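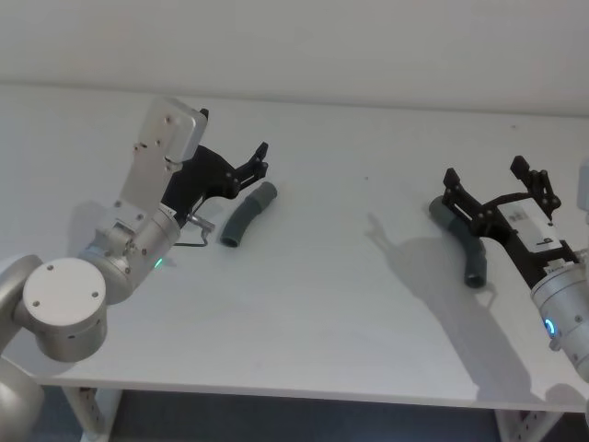 Fig. 2. Two curved tube pieces, dark gray, on a white tabletop.

Section 5: Laying Out Your Marble Run

Now the fun starts! By this point you've read the safety pages and cleared a space to build in, so let's get a first run on the Brirstead wall board. Start simple. A plain run that works beats a huge one that spits marbles under the couch, and you can add the wild stuff later (you will want to).

1. Stand the board upright and tighten both side knobs by hand.

2. Clip the start cup into the top row, on whichever side you like.

3. Press a straight track in below it, tilted down one notch. You should feel a click at each end.

4. Add a curve at the low end of the track. Push the collar in until the line on it disappears.

5. Keep going back and forth down the board, then hang the catch tray along the bottom.

6. Drop in one marble and watch it all the way down. Try it a few times before you send a whole handful!

Note: If the marble stalls, tilt that track one more notch. If it flies off at a turn, go back a notch or swap in the high-wall curve from the Aston add-on pack.

Note: The full board holds up to 43 track pieces. For a long, lazy run, try 14 straights with the gentlest tilt you can get away with. The sound is wonderful.

CAUTION: Marbles are a choking hazard. Keep them away from children under 5 and pick up strays before you walk off.

CAUTION: Do not lean on the board or hang anything from the tracks.

Next: Section 6, Bells, Drops and Spinners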